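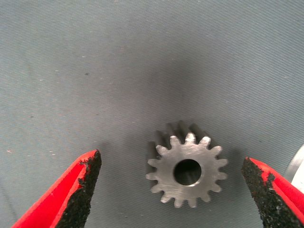 Issue 46, page 2

Gruder spur gear, plain bore

I've been putting off replacing the drive gear on my old bench winder for ages, mostly because the last one I bought chewed itself to bits over a single winter. So when the Van Wyk catalogue turned up in February with the Gruder range in it, I caved and ordered one to the shop in Rorodville.

First impressions? It's a chunky little thing! Fifteen teeth, and a lot deeper than I'd pictured from the catalogue drawing — more of a stubby toothed cylinder than a disc. The face has a dull machined finish with a few light scratches, and I don't mind that one bit (it's going inside a housing, for heaven's sake). The tooth tips are slightly rounded and the bore has a neat chamfer on its edge, so I didn't have to get the file out before sliding it onto the shaft.

Fitting took me most of an evening, though I blame the winder for that. The grub screw was the colour of old tea and wouldn't budge. Once the gear was on, it meshed nicely and ran a good deal quieter than the Prernex one it replaced, which always had a bit of a growl to it.

My one grumble is the paperwork. You get a slip with the part number, 510, and no bore size anywhere — I had to measure it myself at the kitchen table. Would I buy another? Yep, and I've already put a spare on the list.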